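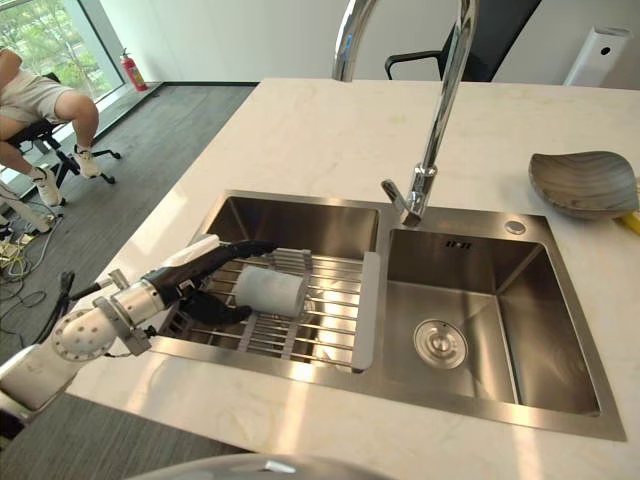
What does the hand controller do when the planner is late?

It holds the last position target and keeps the last force limit. The arm under it does the same. After four missed updates it ramps the finger speed to zero and raises a flag, and the planner has to clear that flag before it can send anything new.

I wrote that down first as it's the question I get most often about the setup, and for most of the spring the answer was different. It used to extrapolate. If a target didn't come in, the controller took the last finger velocity and carried on with it. On an arm moving through open air you can get away with that. On fingers that are closing around something you can't, and I spent most of May finding out the ways.

The stack is small. Boltano is the planner. It decides where the wrist goes and which grasp to use. Carrier is the process that sits between the planner and the motors and keeps everything on one clock. Breter is our log viewer, which started as a plotting script and now has its own repo and its own bugs. Farhad Nazari wrote the first version of Carrier and I've been maintaining it since he moved over to perception.

Carrier's loop runs every 4 milliseconds. Boltano is slower and not very regular. When it has an easy problem it answers quickly, and when the wrist is near a joint limit it tries more candidates and takes its time. So Carrier gets a target, then maybe nothing for a while, then two targets close together, one of them already old. The old code treated every message as fresh at the time it arrived. There was a timestamp in the message and nothing read it.

The first fix was to read it. Carrier now compares the stamp on the message with its own clock and throws away anything older than the target it is already following. I thought that would be a ten line change. The receive side was short, but the planner and Carrier were on two different machines with two different clocks, and the offset wandered. For a few days I was rejecting good targets in the afternoon and accepting bad ones in the morning, and couldn't see why from the plots.

What worked in the end was a plain round trip. Carrier sends its own time to the planner, the planner sends it back with its own time attached, and Carrier keeps the sample with the shortest trip out of the last 16. It's an old method and it's good enough on a wired network. I had been reading about much fancier filters, and I'm glad I tried the dumb one first.

The second part was finger force. We send position targets to the fingers and a separate limit on motor current. With soft or thin things, you want a low limit on the way in and a higher one once there's contact, or the object slides when the wrist starts to lift. The planner was setting both. It would say "close" with a low limit, and then "hold" with a higher one, and those two messages could come in the wrong order or land in the same cycle.

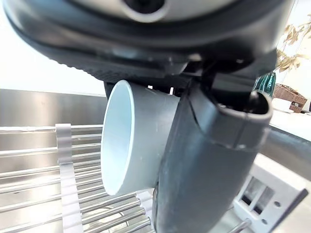
So I moved that decision down. The planner now sends one grasp request with both limits in it, and Carrier decides when to go from the first to the second. The rule is simple. If the finger position has stopped changing and the current is sitting at the low limit, call it contact. If the finger reaches the end of its travel first, call it a miss. There's a short wait before it commits either way, so that one sticky joint reading doesn't count as contact.

Round parts are where I watch this most closely. A finger can touch a curved wall, stop for a moment, and then ride along it. In the log it looks like contact, then motion, then contact again. The first version of the rule would switch to the higher limit on the first touch and push the part the rest of the way out. Now the contact has to hold on the thumb side as well before the limit goes up. The thumb is usually the last to arrive, so that one condition took care of most of the false contacts.

I don't love that the wait is a fixed number. It should depend on closing speed. It's on the list.

About the logs. Carrier keeps a ring of the last 2000 cycles in memory at all times, with every joint position, every current, the target in use, its stamp, and a code for why the target was accepted or dropped. When a flag goes up it writes the ring to disk and keeps recording until it has filled a second one. This was Manouchehr Shirazi's idea and I argued against it at first. I wanted to write everything to disk all the time. He said I would never look at it, and he was right about that. With the ring I get one file per event, the file is small, and Breter opens it without a pause.

The code for why a target was dropped is the part I'd tell anyone to copy. Before that, a dropped target and a target that never came looked the same on the plot. I was staring at flat lines and guessing.
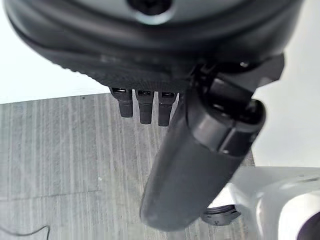

Wrist camera view, hand over the gray tabletop.

The wrist images go through the same clock now. They used to be stamped when they came out of the driver, which is well after the exposure. When the wrist is still you don't notice. When it's moving, perception puts the object a little behind where it should be, along the direction of travel, and the planner aims for that spot. Farhad had a correction constant in his code for this. It worked at the speed he'd tuned it at.

We took the constant out and stamp the image at the middle of the exposure, using the trigger time that the camera reports. Then perception asks Carrier for the wrist pose at that exact time, and Carrier looks it up in the ring and interpolates between the two nearest cycles. It was nice to find that the ring was already there for it. The lookup is cheap. The only failure I've seen is when an image is so late that its pose has already been overwritten, and in that case the image should be thrown out anyway.

There is another problem with wrist images that I haven't fixed, and it's that a lot of the image is the hand. The upper part of the view is mostly housing. Fingers move through the rest. Perception uses a mask to ignore them, and the mask is drawn from the joint angles, so it has to come from the same moment as the image. If the finger angles are a few cycles off, a strip of finger shows up outside the mask and gets reported as an object. A dark one, long and thin, always very close. Boltano would then plan around it. I have a log from before the clock fix where the planner spends a long while carefully avoiding its own thumb.

With the pose lookup in place the mask lines up much better. We also grow it by a few pixels while a finger is moving, scaled by how fast. Farhad doesn't like this since it hides the edge of the part right when you'd want to see it. My view is that by then the current readings tell you more than the image does. We've left it as a setting and he and I run with different values.

Some things I tried and dropped:

Sending full trajectories from Boltano, where Carrier would follow the whole thing by time. It's cleaner on paper. In practice the planner changes its mind so often that most of each trajectory was never used, and splicing a new one onto the old one in mid motion was its own project.

Running the grasp rule in Pratness, our simulator, and tuning it there. Pratness has contact, but its fingers are too clean. No backlash, no cable drag, no sticky joints. Every value I got from it was too eager. I still use it to check that the state machine can't get stuck, and it's good at that.

Having Carrier open the hand when the flag goes up. It seemed like the safe choice until I thought about what could be in the hand. Holding still is the default now, and opening is something a person does from the console. 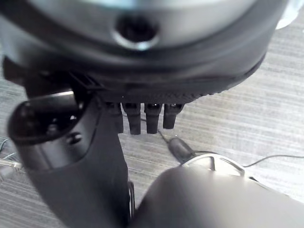

Do the fingers and the thumb need separate controllers?

They share one loop and one state machine, with a separate set of gains for the thumb. Splitting them into two processes would mean passing contact state back and forth, and the grasp rule needs both sides in the same cycle.

I merged the last of this on August 19, 2019 and tagged it as Carrier version 2. The old message format is still accepted, but it prints a warning every time, and I plan to remove it once Farhad's test scripts have been moved over. If you have scripts of your own that send "close" and "hold" separately, they will keep working for now with the low limit only. Move them to the grasp request when you can.

Next is the wait time in the contact rule. I'd like to set it from the closing speed and see if the slow grasps get any faster. Breter also needs a way to lay two event files over each other. At the moment I open two windows and drag them until the axes line up.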